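Rotation ambiguity in single-letter bin codes (N/Z, 6/9, dash/1)

Posted in October by Bogdan Nowicki

We are relabeling the small parts store at Sadley. 2,529 bins, each with a round cap on the front that carries a one- or two-character code. The caps are a press fit and can go in at any angle. The last stock check had 37 entries booked against the wrong bin. I went through them by hand and most are N read as Z or the other way, on caps that had turned a quarter turn. The rest are 6/9 and a few cases of a dash read as 1.

The typeface is Ornura Bold, all caps. The N is nearly as wide as it is tall, so a quarter turn gives you a good Z. 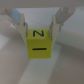 Options I have so far: drop the bad characters, underline everything, or change the typeface. The caps print on a Votley thermal unit, which will do an underline but only in one weight. Has anyone done this on an existing store without renumbering?

tallow_st
Drop the characters. We took out N, Z, 6, 9, M, W and the dash. That's seven gone and the code space was still large enough. Renumbering took two evenings and we have had no rotation errors since.

bnowicki
Dropping M and W makes sense. I would prefer not to touch N. It is the prefix for the whole nut section and it is in the purchasing records going back years.

pitchcircle
You don't need to drop N. Underline it. An underline fixes the baseline, and that removes all four orientations at once. This is how numbered balls handle 6 and 9.

tallow_st
Only if the underline is read as an underline. On a worn cap it gets read as part of the character. I have seen an underlined C booked as G.

pitchcircle
Then the gap is too small. Set it to at least a stroke width and a half.

kerfline
I disagree with both of you on the cause. The problem is that the caps rotate. Yurchenko sells a keyed cap with a flat on one side that goes in one way only. Fix the hardware and leave the codes alone.
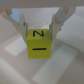 bnowicki
Keyed caps were priced and they are out of the budget for this year. I also have loose tags to deal with, and a key does nothing for those once they are in someone's hand. A yellow block with a bold N on one face and a single bar on the next is a fair model of the worst case: half a turn returns the same N and the same bar, and a quarter turn gives a Z and something close to a 1. The bar would work as a baseline mark only if it shared a face with the letter and sat below it.

kerfline
Fair point on the tags. Didn't know those were included.

pitchcircle
Same face, below the letter, full letter width. A dot in the lower right corner also works and uses less room. On a thermal unit I would pick the dot, as it doesn't depend on line weight.

tallow_st
A dot on a dirty tag is one more speck. Still say drop them.

bnowicki
I will print a test run of the nut section with the underline and a wider gap, and leave the other sections as they are until the next check. The dash comes out either way. 2,495 of the codes don't use it, so that leaves 34 to change.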